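4.3 Recording a handover set

Use this section once both arms have passed the joint check in 4.2. A full set is 119 episodes. Plan for two operators, changing over at the halfway mark.

1. Drape both tables, white cloth on the left and black on the right. The cloths need not be flat.
2. Set out small items on the back shelf. Change the selection between sets and note it in the Kustunent log.
3. Start the Nelel recorder and wait for the tone.
4. Bring both grippers in towards the centre at low speed, as for the start of a handover. Check that the cable on each gripper can move freely.

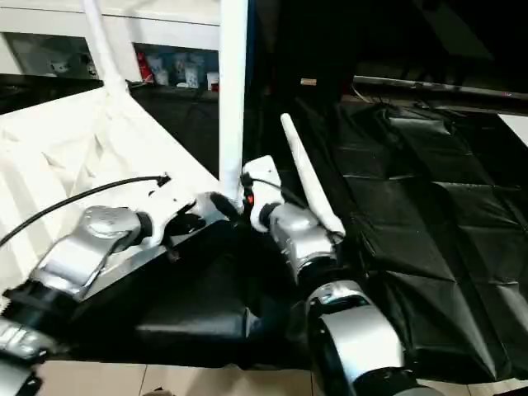 5. Carry out the handover and return both arms to rest.
6. Mark the episode Keep or Discard. Do not delete discarded episodes; they are used in training the failure classifier.

Caution: Keep hands out of the work area while the recorder is running. Press Stop before moving anything on the tables.

Note: Episodes longer than 3,000 frames are split on upload. If this happens more than 9 times in a set, send the log to Rodel Marquez before continuing.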